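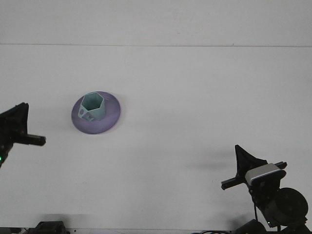 Sastila Sports Radio: Frequently Asked Questions

Print this page | E-mail this page

Reading time: 3 minutes

Last updated: February 26, 2022

Who presents the Saturday-style live show?

Zerrin Çınar has presented Matchday Live since the station moved to its Kernholm studio. She joined as a traffic reader, then covered second-division handball for two seasons before taking over the main show. Edin Hoxha fills in when she is away.

Is Reto Widmer still with the station?

Yes. Reto stepped back from live cycling commentary in December but still records The Long Climb, his interview series. New episodes go out every other week during the racing season. He also does the commentary for the Skirnuvville road race, which has 16 laps and takes most of an afternoon.

Who does the commentary on ski jumping?

Waltraud Wieser. She competed as a junior and later coached, and she has been on our winter team longer than anyone else. Satish Venkataraman works next to her as statistician and reads out the distances and wind points.

Where can I hear old episodes of The Long Climb?

All of them are in the archive, which now holds 903 recordings from all our shows. Search by guest name or by sport. A few early interviews have poor sound – they were taped over the phone, and we have no better copies.

Why was my favorite match not in the archive?

Our rights for live matches usually end seven days after the broadcast. Interviews, previews and phone-ins are ours to keep, so those stay up. Clips of goals or finishes are only posted when the league allows it.

Can I write to a presenter?

Yes, use the contact form and pick the name from the list. Mail is passed on once a week. Presenters read their own mail but can't answer all of it. Please don't send gifts to the studio.

How do I get a question on the phone-in?

Call during the show or leave a voice message before noon on the day. Give your first name, your town and your question. Keep it under a minute. Messages with swearing are not played.

How do I get a signed card?

Send a stamped envelope with your address on it to the Kernholm studio and say which presenter you want. We printed 1,000 cards of Zerrin and the same number of Edin for this season. There are no cards of Satish at his own request.

Do you take interns?

Two each year, one in production and one in commentary. You must be at least 18 and able to work evenings. Send a two-minute recording of yourself calling any event – school games are fine. Video is not needed.

Does Edin Hoxha host events?

He does club dinners and award nights when his schedule allows. Bookings go through his agency, Marti. The station does not handle fees or dates.

Print this page | E-mail this page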